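Porridge mornings are back at the Strickland Rooms

The Wednesday breakfast started again in February after the break for the new floor, and it will now run every week until the summer holidays. Doors open at 7.30 and food is served until 9.15. You don't need to book, and you don't need to live in Hudthorpe. People come in from Sundale and the farms along the top road, and the 7.10 bus gets in with enough time to walk up from the stop.

The price is still 90p for a bowl of porridge, a piece of fruit and a hot drink. Children under five eat free. We looked at putting it up to a pound and decided against it for this year, as the oats cost us less than they did last winter. Milk has gone up and so has the fruit, but the two together more or less cancel out the saving. If you can pay more, the tin is by the hatch. If you can't pay at all, just come and eat.

What's on the menu

Porridge comes made with half milk and half water, or with water only, or with oat milk if you ask before 8.30. There is one pan of each and when the oat milk one is finished it is finished. Toppings are sultanas, chopped apple, golden syrup, brown sugar and, when somebody has made it, stewed rhubarb. The rhubarb went in ten minutes last week. If you have more in the garden than you can use later in the spring, we will take it, washed and trimmed please.

Several people have asked for toast. We can't do it at the moment. Two toasters and the urn on together trip the switch in the kitchen, and the urn has to stay on. The electrician has been to look and we are waiting for a price.

How we make it

We get asked for the recipe most weeks, so here it is cut down to serve four. Use 200g of rolled oats, 800ml of liquid and a good pinch of salt. Soak the oats overnight in half of the liquid, in the fridge if you are using milk. In the morning add the rest, bring it up slowly and stir for five or six minutes once it starts to bubble. Take it off the heat while it still looks a little too thin. It thickens a lot in the bowl.

Jumbo oats give you more to chew but need longer, and we found they caught on the bottom of the big pan. Pinhead oatmeal is very good at home and hopeless for a crowd. The cheapest supermarket oats are fine. We tried three sorts side by side in the autumn and most people preferred the cheapest, or couldn't tell them apart.

Salt goes in near the end. Sugar doesn't go in the pan at all, as some of our regulars have to watch it and they would rather add their own or go without.

For one person in a microwave, use 50g of oats and 300ml of milk in the largest bowl you have. Give it two minutes, stir, then another minute and a half. It will still try to climb out. Stand the bowl on a plate.

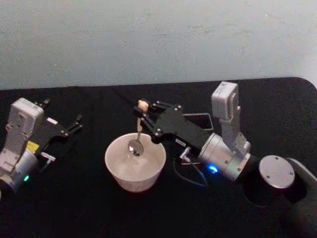 White bowl and metal spoon on a black cloth.

Bowls and spoons

We are short of both. The old set came from the school when the canteen was refitted, and a fair number have chipped since. Chipped bowls have to go in the bin, which is a shame but that's the rule for the kitchen. Any plain bowl that holds a decent helping and can go in the dishwasher will do. It doesn't have to match. Please don't bring anything with a metal rim, or anything you would be sorry to see broken.

Spoons have a habit of going out with the food waste. If you are scraping bowls at the end, have a look in the caddy before you tie the bag. Dessert spoons are what we need most. We have more teaspoons than we will ever use, so if your office or club wants a bundle, ask at the hatch.

Helping out

The pans go on at 6.45 and the first hour is the hardest to fill. One extra pair of hands every other week would make a real difference. You would be stirring, setting out the cups and filling the jugs. Washing up runs from 9.00 until 10.00 and suits people who can't manage the early start. Anyone cooking needs the basic food hygiene certificate, which is done online and takes an afternoon. We pay for it. You don't need one to wash up or serve drinks.

The Boltar dishwasher is working again after its new pump. It needs to be switched on by 7.15 to be hot enough for the first load. The instructions are taped inside the cupboard door, and the short cycle is the second button along, whatever the label says. Leave the door open a few inches when you go.

A few dates and changes

There is no breakfast in the week of the half-term holiday, as the playscheme has the hall. The week after that we will be in the small room at the back while the window is mended, so it will be a squeeze for pushchairs. Use the side entrance that morning.

The library trolley will be in the hall from 8.00 on the first Wednesday of each month. You can return books to it as well as borrow. The foot clinic has moved to the afternoon and is now booked through the surgery.

Parking is still a problem between 8.30 and 9.00 with the school run. Please keep the gate on Strickland Lane clear and use the top car park if you can walk from there. The path has been gritted on frosty mornings so far, though the steps have not, so take the ramp.

Offers of bowls, spoons, rhubarb or time can be left in the book by the hatch, with a phone number we can read.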